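Drotham Scalloped Bowl and Carry Bag Set
Item 3665
Supplied by Grakent for Golville learning centers

The Drotham set supports sorting, carrying and table-setting activities for small groups. It consists of one peach-colored bowl with a wavy, scalloped rim and a pack of 100 printed plastic carry bags. The bowl is shallow, so that rounded items such as balls of modeling dough remain in easy view and within reach.
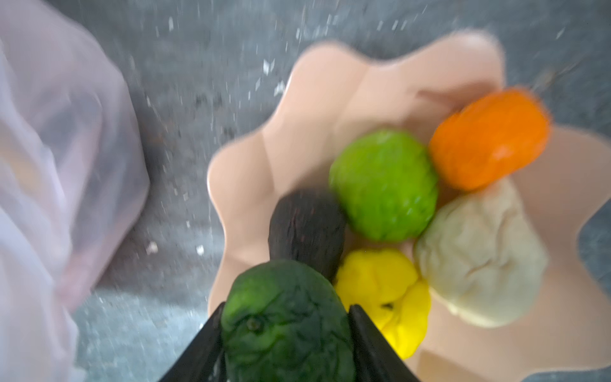
Modeling dough is sold separately under item 209. Centers that already hold a supply may continue to use it with this set. Dough should be returned to its tub at the close of each session and the bowl washed by hand in warm water with mild soap. Abrasive pads will dull the surface and are not recommended.

Play food, including the banana and the orange, is listed with the Crabtree pantry range. The alarm clock belongs to the daily routines range and is ordered on its own form.
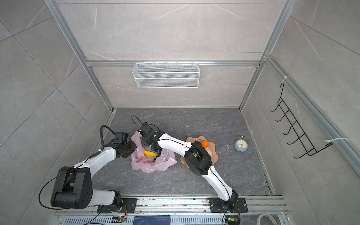

Bags should be opened fully before items are placed inside. Heavier pieces go in first. A bag that has torn or stretched at the handles is to be withdrawn from use and replaced from the pack - replacement packs are available in the same quantity. Plastic bags must be stored out of the reach of young children and used only under adult supervision.

The carry bag has a red and green fruit print, with the words "ENJOY YOUR LIFE" in small red capitals beside a column of Chinese characters. Print color may vary slightly between packs.
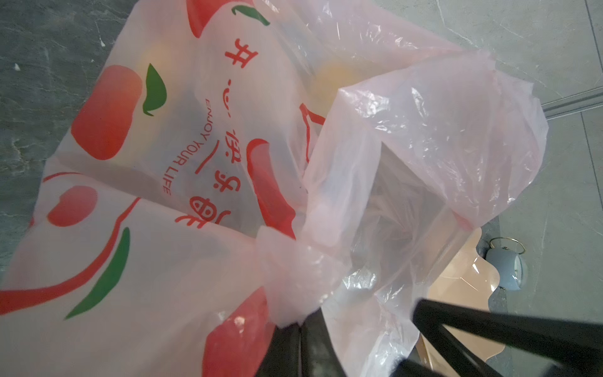

Golville, June

Orders received by the supply office this month will be filled from current stock. Each center may request one set per room. Requests for additional bowls should be addressed to Rebecca Rizzi, Equipment Supply, extension 114. Questions on returns and damaged goods are handled by Dennis Ellwood at the same extension.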